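Sewing soft food, handout for week 2
Sedgwick room, February 5, 2025

I've written up what I rambled through at the table, as I talk far too fast. We're on labels and lettering this week, and my plush ketchup is the one to look at.

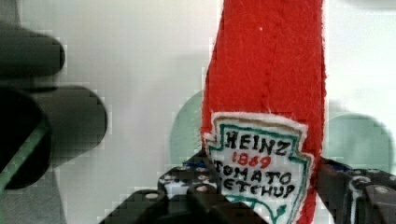 Plush ketchup: felt border, green outline, lettering on the patch

Make the patch first, all of it, and sew it to the body last. I lettered straight on to a finished bottle once (my Naswood mustard, long gone) and it wobbled all over the place! Mark your baseline in chalk and start from the middle letter.

Then think about the table. Soft food looks odd on its own, so I like it with real-sized crockery: a big lavender plate, a green mug, a blue bowl.

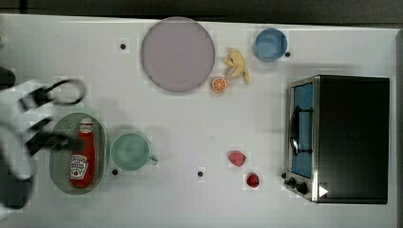
Keep the dishes plain. A patterned plate fights with your lettering every time, and I'd sooner you spent the money on stuffing. The 800 g bag from Cladance does 8 small pieces if you don't pack them too hard.

Things to notice when you plan a set:

1. Colour. Red carries a long way on white, so one red bottle and a strawberry or two is plenty.
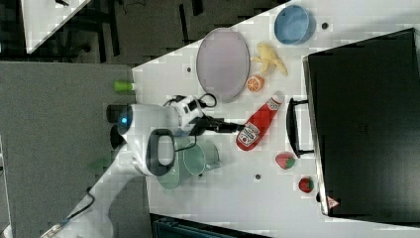
2. Shape. Put long next to round. I love a half-peeled banana beside an orange slice, as the splayed peel breaks up all those circles. 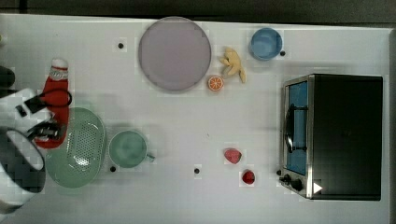
3. For next time: bring a finished patch, pinned and not sewn, plus your chalk and small scissors.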